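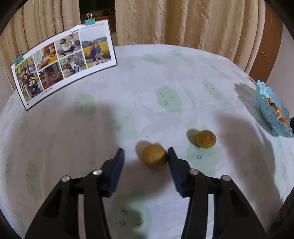 Department of Audiology and Balance Medicine, Judstead

Benign paroxysmal positional vertigo (BPPV) is a disorder of the inner ear in which brief spells of spinning are set off by a change in head position. Small calcium crystals come loose from the utricle and enter one of the semicircular canals, most often the posterior canal.

Attacks usually last less than one minute. Rolling over in bed, looking up and bending down are common triggers. Hearing is not affected.

Diagnosis rests on the Dix-Hallpike test, in which the patient is moved quickly from sitting to lying with the head turned and the examiner watches for nystagmus. Imaging is seldom needed.

Treatment is by a repositioning maneuver - most often the Epley - which moves the crystals back to the utricle. Drugs that suppress vertigo do not clear the canal. Symptoms may return months or years later, and the maneuver can be repeated.

A review of 399 patients seen at the Judstead clinic found the posterior canal involved in most cases. The horizontal canal came second. The clinic runs on Thursday, with eight places per session, and accepts referrals from the Skerport practices.

Comments (2)

Phyllis Crabtree
Does the test still work if I took a motion sickness pill that morning?

Noreen Khokhar
Phyllis, those pills can hide the eye movements. Call the desk before your visit and ask.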